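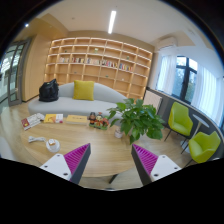 夹爪试用图集:一张圆桌,几种指垫

2019年8月13日,休息区

四月份开始攒这批夹爪的时候,我们手里只有一副老的平行夹,指面磨得发亮,夹什么都打滑。现在架子上摆了一排,终于可以坐下来好好比一比了!这次主角是手持式的夹爪工具,不上机械臂,人拿着走,相机跟着手一起动。好处是换场地特别快,从实验台搬到休息区,收拾一下就能开始,连电控柜都不用推。

参与比较的有两家的方案:一套是Tinix的手持夹爪,另一套是Šimek的指尖模块。相机和控制板都来自Rendham,两套共用,这样差别基本落在手指和指垫上,比起来心里踏实。Brunello Ferraro负责排动作表,我负责拿夹爪、拍照和写这页文字。(他手比我稳,但他坚持说应该让手抖的人来试,我觉得有道理。)

先说开头的那张。白色的指板,内侧是洋红色带棱纹的指垫,颜色真的很讨喜,而且在画面里一眼就能认出来。对我们来说这点很实用:回看录像时不用眯着眼去找指尖,两根手指张开多少、往哪边偏,看一下就有数。

再往前就是浅色木圆桌,靠里一侧放着书和小册子,旁边是一小簇摆件。书是我最想试的东西。硬夹一本平放的书,指尖得先找到边,再贴着桌面往下探一点,棱纹在这个时候帮了大忙,书脊一侧抬起来的手感很清楚。平躺的那本淡黄色小册子要难得多,薄,贴桌,Brunello在动作表里给它单独留了5次机会。

小摆件挨在一起,黑的、橙的、红的、绿的都有,夹其中一个很容易碰到邻居。我们的做法是放慢合拢的速度,从上方进,指尖只用最前面那一小截。Šimek的模块在这一项上让我很惊喜,收得细,手腕不用拧太多。

左前方盘着的白色线缆是软物体的代表。线这种东西每次的形状都不一样,动作没法照抄,只能看着画面现找落点,试起来反而最上瘾!

盆栽的叶子铺得很开,有几片伸到了桌沿外面。叶子不在抓取清单里,它的任务是挡视线:从右边靠近桌子时,相机能看到多少桌面,手指要抬到什么高度,都可以在这里练。我个人觉得每个测试场地都该有一盆。

光线也值得记一笔。右边窗户透进来白天的光,头顶有长条灯,书架上还有一圈暖光,几种色温混在一起。Rendham的相机在自动白平衡下偶尔会犹豫,锁定以后就稳了。要是你也打算在类似的房间里试,建议开始前先锁曝光,再锁白平衡,顺序别反,我们反过一次,重来了半个上午。

书架那面墙的格子我们也很眼馋,中间一排彩色书脊特别适合练竖直抽取,下一轮就去那边。沙发上的芥黄色靠垫也排进去了,想看看又大又软的东西两根手指能捏住多少。

几条使用感受,想到哪写到哪:

Tinix的握柄偏粗,手小的同事拿久了会酸,缠一层防滑带会好些。
指垫用酒精擦过以后要等一会儿再用,刚擦完手感偏滑。
板面上的小黑孔看着不起眼,换指垫时很方便定位,我们换一副只要2分钟。
控制板的缓存最多能存1,000条短片段,我们存到第995条时清了一次,之后再没操心过。

Oltevska的新款软指还在路上,到了会接着往这页后面加。动作表的电子版在Brunello那里,想要的话直接找他拿,有自己喜欢的指垫也欢迎带过来一起试。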